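Okay, thread time. I've been promising to write up the grasp ordering thing since March and Bello Mohammed has stopped asking politely, so let's go. (1/)

Quick background for the folks who followed me for the bread posts: my corner of robotics is clutter. You put a bunch of kitchen stuff and toys on a table, close together, and the robot has to decide what to pick up first. Deciding is the part I care about. The picking is somebody else's thesis! (2/)

The usual trick is to score every possible grasp and take the best one. Works great when things are spread out. When a bowl is leaning on a tray and there's a cup behind it, the "best" grasp can wreck everything next to it. (3/)

So our method, which we call Farno (Bello picked the name, take it up with him), adds a second score. For each grasp it guesses how much the *neighbors* will move. Then it picks the grasp with the best mix of "I'll get it" and "I won't bulldoze the rest." That's really the whole idea. (4/)

The kind of table we mean, with a bowl tipped up on its side at a white or pinkish tray and red stuff lying across it:

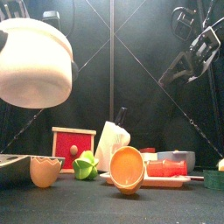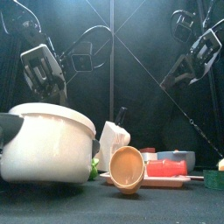
Training data was 4,000 grasp attempts, all on real objects, no simulation. I know, I know, everyone says do it in sim. We tried sim first and the soft things behaved like bricks and the bowls slid like they were on ice, so I gave up on that after a very long month. (5/)

Numbers! We set up 30 layouts we'd never trained on and ran each method on all of them. The plain "best grasp" baseline cleared 70 percent without knocking anything over. Farno did better by 5 points. Not a monster jump and I'm not going to dress it up as one. (6/)

What I find way more interesting is *where* the gain comes from. It's nearly all from tipped-over containers. A bowl on its side has a lovely exposed rim, so the baseline goes straight for it, and then the bowl rolls into whatever it was leaning on. Farno tends to leave it alone and come back once there's space. (7/)

Where it's worse: stacked cups. It gets weirdly shy. The neighbor score sees one cup touching another and thinks "nope, too risky," then goes wandering off to the far side of the table. We had a few runs where it just kept putting the cups off until they were the only thing left, lol. (8/)

Someone at the Cárdenas workshop asked if you could get the same thing with a simple rule like "grab the tallest thing first." Fair question, so we ran it. It does okay on upright stuff and falls apart as soon as something's lying down. Table's in the appendix. (9/)

Things I'd do differently: log the failed plans too, and not only the attempts we ran. We threw those away early on and I've regretted it every single week. Also I'd label "moved a little" and "fell over" separately from day one. We lumped them together and then had to relabel by hand. (10/)

Code goes up on the Jikley page once I've cleaned out the embarrassing comments. If you want to try it on your own setup before then, DM me and I'll send the messy version, just don't judge the variable names. (11/11)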